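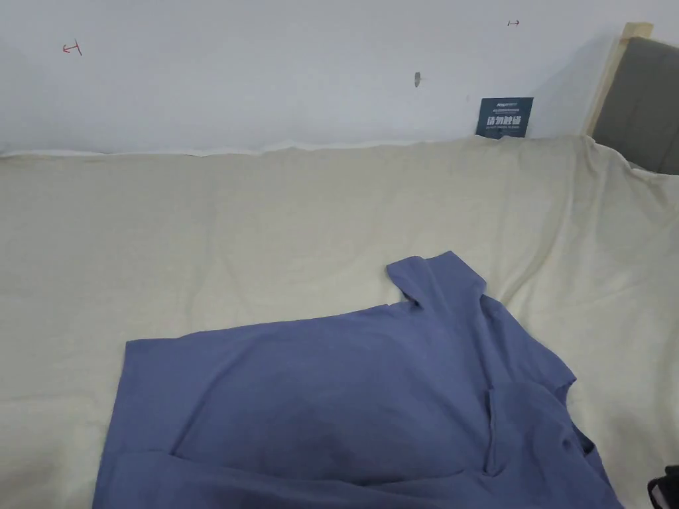
Can a machine fold the household wash yet?

Parts of it, slowly, if a person sets the job up and stays close by. Flat things go well enough. Tops with collars are still mostly a person's job, and a full mixed basket is out of reach for anything we have here.

July, after lunch. Notes from the folding bench, for me and whoever has it next.

Worked on short-sleeved tops. We have 200 folding runs on the books for towels and pillowcases and they behave much the same from run to run, so I have stopped adding to that pile. Tops are where the time goes now. The blue one on the cream cloth is the sort of start I mean: collar end standing up in a peak, one side lying fairly flat, the other side doubled over on itself. I wouldn't think twice about it at home. The planner has to decide which layer it is looking at before it can do anything useful, and it often picks the wrong one.

Did 17 runs on crumpled starts. Six ended in a fold I would put in a drawer. Two of the rest stopped on their own, which I count as decent behaviour, and the others finished with something the software called folded and I did not. The usual fault is a sleeve trapped under the body. Once it is under there the shape from above looks like a neat rectangle, so the check at the end passes it. Lesego Naidoo wants the check to look at thickness as well as outline. I agree, but the depth readings on soft fabric are noisy and I don't know how much we'd get out of it.

Collars. The grasp picker likes anything that sticks up, and a collar sticks up, so it goes for the collar. Lifting from there is not a bad move in itself because the rest hangs down and some of the creases drop out. The trouble is setting it down again. It comes down in a heap nearly as often as it comes down flat. Rostam Kiani tried dragging a little on the way down, toward the hem, and those were the better ones. His settings are saved under Dimwood in the shared folder. Do not overwrite them, he has no other copy.

Base cloth. A loose cloth under the garment moves when the garment is dragged. A ripple in the cloth can also get taken for a garment edge, mostly when the colours are close. Blue on cream is easy. I put a beige top down late in the session and the outline was rubbish, half of it was cloth. We could clamp the cloth or go back to a bare table, but people fold on beds and I would sooner find out now that it fails there. Heriberto Echeverri disagrees and thinks we should get it right on a hard surface first. Left it at that.

Grip. The black pads on the Brellton fingers are fine on towelling and too grabby on thin knit. They pick up two layers when we want one. Tried backing the closing force off and then it dropped the hem. Elaheh Hosseinzadeh has some softer pads from the Grondlow job that she'll bring over. If they haven't turned up, ask her, they are probably still in her drawer.

Adesuwa Omoregie came by and asked whether she could have one at home by the end of the year. I said she would spend longer straightening shirts for it than folding them. She asked about socks. We have not tried socks. Pairing them is a separate problem and I'd expect it to be easier on the camera side and harder on the fingers.

What I would trust it with today, left alone in a laundry room: tea towels, face cloths, pillowcases, provided they arrive singly and someone takes the stack away. I would not give it anything with buttons. Fitted sheets I am not going to write about.

Also to note, inside-out tops. The software has no idea about these and folds them as they are. Whether that is a fault depends on who you ask. My vote is to flag them and leave them to a person for now.

To do:
Rerun the crumpled starts with Rostam's drag and the same tops.
Swap pads, one hand only, so we can compare.
Get a beige top and a white top into the regular set.
Write down the closing force before changing it. I forgot this time and had to find the old value again by feel.
Ask Lesego what the thickness check needs from the camera mount before anyone moves it.

Bench is free until 6 if somebody wants it. The cloth stays with the bench.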